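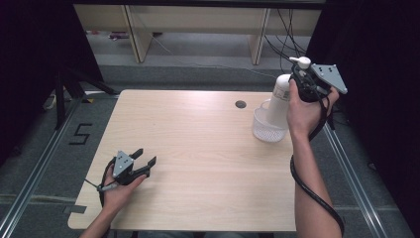

Marjan Rahimi
November 9, 2020 · Thread

So we lost 600 demos to a cable. Settle in, I've had a lot of tea and I'm still a bit cross about it.

Background for the new followers: I do demos for Trakau, the tidying project. You hold a gripper in each hand, do the job the way you'd like the robot to do it, and the recording teaches Gusteo (our arms, lovely, dim). The spray bottle and the white mesh basket have been my whole life since May.

Gusteo had been getting pretty good! Picks up the bottle, swings it over to the basket, lowers it, lets go. Then we trained on the newest batch and he started letting go early. Way early. Bottle dropped from a height, bounced off the rim, rolled off the table and hit a trainer's foot. My foot.

First theory, mine: the bottle's too top-heavy with that trigger on it. Wrong.

Second theory, Sepehr's: the lighting. It's always the lighting with Sepehr. We fiddled with lights for most of an afternoon. Also wrong, though the lights do look nicer now.

Then Parviz sat down and plotted the finger opening for the right gripper against time, and went very quiet. On a good demo you get a nice flat line while I'm holding the bottle. On these ones, every so often, the line jumps to fully open for a split second and then back again.

I was not opening my hand. I'd have noticed, there'd be a bottle on the floor. The reading was just wrong.

Guess when it jumps, though. When I reach up high and to the right. The coiled cable on that side gets pulled as my arm goes up, and the plug at the gripper end had worked itself a tiny bit loose. Not enough to cut out properly, or to set off any warning. Only enough to spit out nonsense while my arm was up over the basket.

And what does the software do with a dropped reading? Fills it in with the default. And what's the default? OPEN. I may have said a word.

So as far as Gusteo could tell, the expert human likes to hover the bottle over the basket and fling her fingers apart. He was copying us beautifully. Poor old fella.

Nasrin wanted to know if we could just filter out the jumps and keep the rest. We tried it on 10 demos, checking each one against the video. Some cleaned up fine. In others the bad patch ran right into the real release and we couldn't say where one stopped and the other started. Binned the lot. All 600. I did a fair few of those with a sore shoulder, too.

What we've changed so far:

New plug on the right side, the kind with a little collar that screws down.

The cable now gets clipped with some slack before it reaches the gripper, so my arm tugs on the clip and the plug stays out of it.

A lost reading stops the recording and beeps at you. It's a horrible beep. Mahnaz picked it and she's very proud.

Before each session you do the "chicken dance" – both arms up, down, out, across – while somebody watches the live numbers. I look ridiculous and I don't care.

Someone's bound to ask about the safety side, fair enough. A plastic bottle on my foot is nothing. But the same default was set up on Guerra, the bigger arm over at the Jesberg site, and Guerra lifts things you'd really rather not have let go of over your head. That one got switched off for six hours while they changed it. Good on them, no arguing at all.

Anyway, I'm redoing the whole batch, about a third of the way through. No beeps today except the one where I stood on the cable. That one's on me.

Muting this for the night, got a shoulder to put some heat on. If your gripper data has funny little spikes in it, go and wiggle your plugs.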